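Droron Watches: Frequently Asked Questions

Updated Jan 5, 2025

Ordering

Which models do you sell at the moment?
There are two. The Delgate is a three-hand watch with a date window at six o'clock. The Requena is the same case without the date, and with a slightly thinner hand set. Both come in 3 dial colours: white, slate and dark green.

Is the Driniris coming back?
No. The last batch was made in July and it has sold out. We still carry straps, crystals and crowns for it and will go on servicing it.

Why does my watch have a number on the back?
Every Delgate is numbered. The first run was 1000 pieces, and the second run carries straight on from there, so a number such as 1217 belongs to the second run. The two runs are identical apart from the buckle, which was changed to a brushed finish. We can't take requests for particular numbers.

Can I change my order after paying?
Yes, if it hasn't been packed. Reply to your confirmation email and say what you'd like instead. Once you have a tracking number it's too late, and you would need to send the watch back as a return.

Size and straps

Will it fit a small wrist?
The standard strap suits most people. A short strap is available at no extra cost if you choose it when you order. If you already have the watch, the short strap is sold separately on the accessories page.

Can I fit my own strap?
Any strap of the right width with ordinary spring bars will go on. Check the width printed on the inside of the strap you have now. Straps with curved ends made for other watches won't sit properly against the case.

The leather has gone darker. Is that a fault?
Leather darkens with wear, the tan strap more than the black. It isn't covered by the guarantee. Cracking or stitching that comes undone in the first year is covered.

Everyday use

Can I swim in it?
No. Both models will put up with rain and hand washing. Take the watch off before you shower, swim or use a sauna, and never pull the crown out when the watch is wet.

How do I set the date on the Delgate?
Pull the crown out to the first position and turn it away from you. Don't do this between nine in the evening and three in the morning, as the date wheel is already engaged and you could damage it. Move the hands past that period first, set the date, then set the time.

There is mist under the crystal. What should I do?
Push the crown fully in, stop wearing the watch and get in touch. Please don't put it on a radiator or open the back yourself.
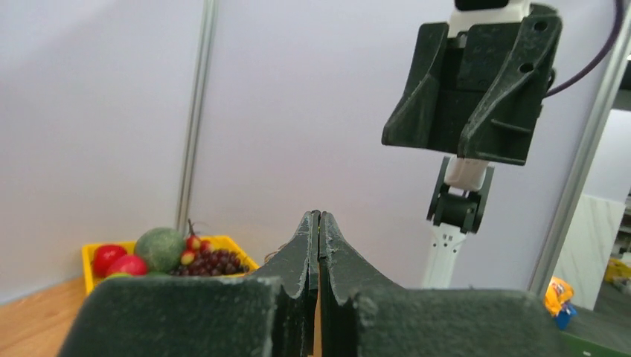 How long does the battery last?
Normally two years. When the second hand starts to jump several seconds at a time, the battery is nearly flat. Any watch repairer can change it, but the seal should be replaced at the same time. If you send it to us, we do both for one price.

Returns and repairs

How long is the guarantee?
Two years from the date of delivery. It covers the movement, the hands, the dial and the crown. Scratches, knocks and water damage from swimming are not included.

What do I need to send with a repair?
A copy of the order email, a short note of what is wrong, and a return address. Leave the gift box at home. Use a tracked service, and keep the receipt until we confirm that the parcel has arrived.

Can I return a watch I have worn?
We accept returns of watches that have been tried on, but not ones with marks on the case or creases in the strap. The protective film on the case back should still be in place.

Who pays the postage?
You pay for returns if you've changed your mind. For faults under guarantee, we send you a label by email.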